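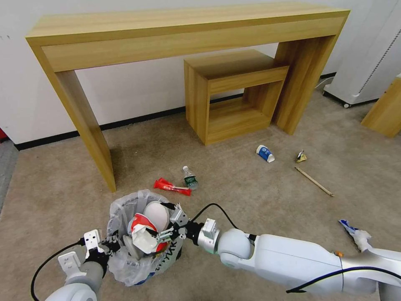
Console table and cube table in matching light wood finish, on beige carpet

Search this site Enter a term Go

Ristosside

Ristosside is a small town on the eastern shore of Lake Lurko, at the mouth of the Tuneck River. It has a population of 3199 and is the largest settlement on the lake. The town is known for its stepped harbor, its smoked whitefish, and a network of walking paths that connects it with the farming villages to the north. Visitor numbers are highest in August, when the lake is warm enough for swimming and the ferry runs its full schedule.

Geography

The town occupies a narrow shelf of land between the lake and a wooded ridge known as Mäkelä. The ridge shelters the older streets from the north wind, and apples and plums are grown on its lower slopes. The Tuneck divides the town into two parts. The Old Side, south of the river, contains the harbor, the market square, and most of the shops. The New Side was laid out after the sawmill opened and consists mainly of houses with long gardens.

Winters are cold and the lake usually freezes along its edges. Fog is common in the fall and may delay the ferry until late morning.

History

The first houses at Ristosside were built by fishing families who used the river mouth as a winter mooring. A stone quay followed, and was later extended in steps so that boats could unload at different water levels. Timber replaced fishing as the main trade once logs could be floated down the Tuneck. The sawmill employed almost 1000 people at its height. Its closing led to a long decline in population, which was partly reversed when the lakeside road was paved and guesthouses began to open on the Old Side.

The former drying sheds of the mill have been kept and now hold a covered market and a local history museum.

Food and customs

Whitefish is smoked over alder and sold whole from stalls along the quay. It is commonly eaten with dark bread and pickled plums. A barley soup made with fish stock is served in most restaurants during the colder months.

The Lantern Row, held at the end of the summer season, is the main local festival. Rowboats carrying paper lanterns leave the harbor at dusk, cross to the river mouth, and return along the shore. The festival draws up to 4000 visitors.

Visiting

The ferry dock is at the foot of the market square. The first boat of the day leaves at 7:15 a.m. Buses stop on the New Side, beside the bridge. The Mäkelä path begins behind the church and follows the ridge for 8 miles before descending to the upper valley of the Tuneck. The path is marked in yellow, and its northern section is closed during the spring thaw.

See also

Lake Lurko
Tuneck River
Mäkelä path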